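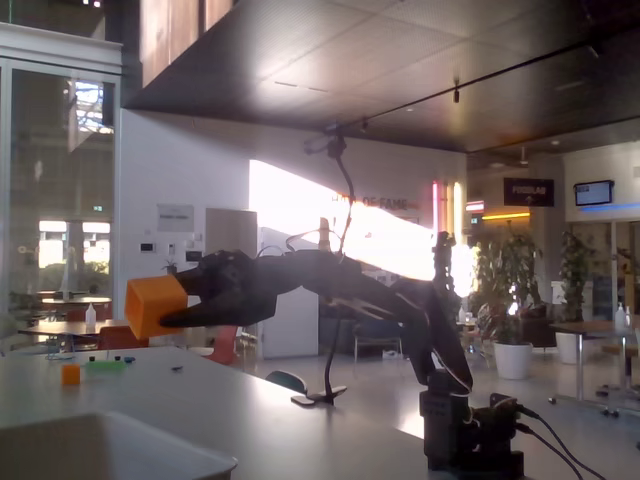
We use cookies to remember your settings. By continuing you agree to our cookie notice. Accept / Manage

Casual sorters and table setters wanted, Gomano play library

The Gomano play library lends out sets of blocks, trays and sorting games to families, childcare centres and schools. We are looking for 2 casual staff to help sort returned sets and run the long table at our weekend sessions. The work is paid and runs from November until the end of the summer holidays.

What you would be doing

Sets come back from loan in all sorts of states. Your main job is to tip each one out, sort the blocks by colour and size, check them against the card in the lid and pack them up again. The catalogue stands at 872 sets. The Drusia sets are the ones people borrow most. They have cubes in more than one size, and the small ones go missing, so be ready to look under chairs.

On Saturday you would also set out the long table before families arrive and clear it afterwards. Odd bits that don't belong to any set go into the stray box for checking at the end of the shift. Please don't guess where they go.

Other jobs include wiping down tables, putting the orange chairs back, printing replacement cards and answering simple questions from borrowers. Damaged blocks are written in the repairs book. You won't be asked to fix them.

Who we are looking for

You need to be 18 or over and hold a current working with children check, or be willing to get one before you start. You should have good colour vision or a reliable way of telling close shades apart, as some of the older sets have two greens. You will be on your feet for most of a shift and lifting full tubs from floor to bench height.

Experience in a library, shop or childcare centre is useful but we will train you. Neat handwriting helps.

Hours and pay

Saturday shifts start at 8.30 am and finish at 1.30 pm, with a paid break. There is one weekday shift as well, and we can be flexible about which day. Pay is at the casual rate under our agreement, and we will send the current rates with your interview time. Parking is free behind the building. The Ngcobo Street bus stops out the front.

How to apply

Write us a short letter, one page at most, telling us when you are available and what you have done before. Include two referees. Drop it at the front desk at 128 Ngcobo Street or use the form on the Prenunau Community Centre website under "Work with us". Applications close at 5 pm on the last Friday of the month. Interviews take half an hour and include a short sorting task.

Recent notices
Prenunau Community Centre: holiday room bookings open
Wanted: clean tubs with lids
Drusia sets: changes to loan periods
Gomano play library summer hours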